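Prelard Planner

Motion planning and simulation for two-armed mobile robots

Version 2 is out, and it's the release we've been wanting to put in people's hands for a long time. Prelard Planner takes a robot model, a room and a goal ("left gripper here, right gripper there, base wherever you like") and gives you back a path the whole body can follow. Base, torso and both arms are planned together, so you don't park the robot first and then find out that the drawer is just out of reach.

What's in the package

The planner itself, a scene builder, a viewer and a playback tool. All four run from the same project file. You can start them from the command line or from Python, and you can swap out the viewer if you already have one you like.

Whole-body planning
Joint limits, self-collision and base motion are all handled in one solve. If you only want to move one arm, lock the other in whatever pose you please and the planner treats it as part of the body. Locks can be changed halfway through a task, which makes handovers much less painful to write!

Drawers, doors and lids
Anything on a hinge or a slide gets its own joint in the scene, with its own limits and friction. Grasp a handle and the planner keeps the gripper on the track of that joint while the rest of the body makes room. Seon-mi Jang rewrote this part from scratch for version 2, and it's the piece we get the most mail about. Slides that stick near the end of their travel can now be given a second friction value.

Scene builder
Rooms are put together from a plain text file: walls, floor, furniture, small objects. The library ships with 64 furniture models and 92 surface materials. Textures can be shuffled from run to run, and so can lighting and the placement of loose objects. Set a seed and you'll get the same room back every time.

Head-view playback
Step through any finished run from the robot's own viewpoint, or from any camera you attach to a link. We use this one all day long. A path that looks fine from across the room can look very different from on top of the torso — a wrist in the way of the handle, an elbow hiding the thing you're reaching for — and it's a lot nicer to find that in simulation. Playback can be paused at any step and the pose sent straight back to the planner as a new start.
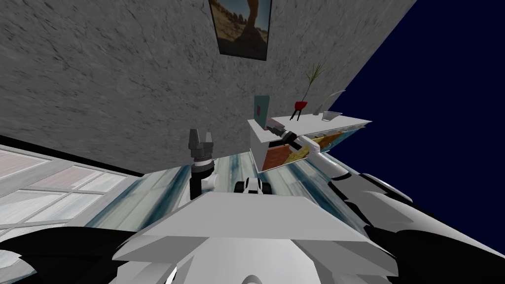

Head-view playback in a simulated room: one gripper at the cabinet drawer, the other arm raised with its gripper open.

Camera tilt follows the link it's mounted on, so expect some steep angles when the torso leans. If you'd like a level horizon, set it in the viewer options. Areas past the edge of the room are drawn in a flat backdrop color, and you can change that too.

Requirements
64-bit Linux, 14 GB of free disk space for the full library (the planner alone needs far less). A graphics card is needed for the viewer but not for planning.

Robot models
Import from URDF. Meshes should be closed, and collision shapes are worth simplifying by hand if you have the patience. Yi-chun Chuang's import notes are in the docs folder and cover mimic joints, two-finger grippers and mobile bases.

Licenses
Single seat, lab and site. Students can have a single seat for free, just write from a school address. The trial runs for 14 days with every feature switched on.

Help
Questions about planning go to Seon-mi Jang, questions about scenes and materials to Justinas Lill. Both are at our Tilville office and both like getting project files attached.

Page updated 26/03/2020. The next library update is planned for April and adds more kitchen furniture.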